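Budgeting for a robotic assembly cell

From the Trarer Shop Automation Encyclopedia
October 13, 2026, by the Trarer editors

Budgeting for a robotic assembly cell means working out what a robot workstation will cost before you sign for one, and also what it will cost to keep. I've written up a lot of equipment entries for this encyclopedia and this is the one I get the most mail about, so I'll try to go slowly!

The arm. People start here and I did too. The arm has the price tag everybody can find, and a quote from a seller like Dirik will usually put it on the first line in bold. Read the lines under it. On my first plan the controller, the cables and the mounting hardware were all listed as options (options! as if the thing could float), and I had to go back and ask for more money before I'd bought anything.

The gripper. Pick this after you know your parts. A two-finger gripper covers a surprising range of jobs, but finger shape matters, and you'll want a spare set of fingers in the same order. If your parts run from big housings down to small boards, plan time for trying different tips.

Fixtures. This is the line I see left out most often. A robot likes a part to be in the same place every time, and a fixture is whatever holds it there: a pocket, a slot, a ledge, a bracket. Machined ones are lovely and slow to get. Printed ones are cheap enough that you can be wrong a few times, and you will be. My last small cell went through 19 printed pieces before we settled on four, and I'd budget the same way again.

The base. Slotted aluminum is the usual choice for a bench cell. It costs more than a plain tabletop, but you can bolt a fixture down, hate where it is, and move it after lunch. Buy extra slot nuts. I ordered 58 for a bench last April and ran out.
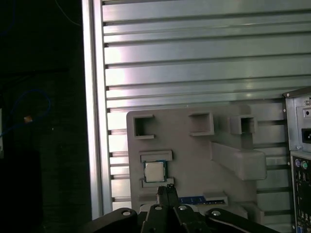

Vision. A camera near the gripper helps with close work, and a fixed one helps you figure out what went wrong. Visard and Halim both sell kits with mounts included, and I'd compare them on support hours before price. Shiny metal gives cameras trouble, so put a little aside for lights and shades.

Practice parts. If the job is computer hardware, say, buy boards and processors you don't mind ruining. Used ones are fine for setup. Write them in as supplies so they don't get mixed up with real stock.

Setup time. My last project log shows 191 hours between delivery and regular use, most of it spent teaching positions and adjusting fixtures. Put your own hours in the plan even if no invoice ever comes for them.

Related articles
Bench layout for small cells
Choosing gripper fingers
Leasing or buying a robot arm
Printed fixtures
Spare parts lists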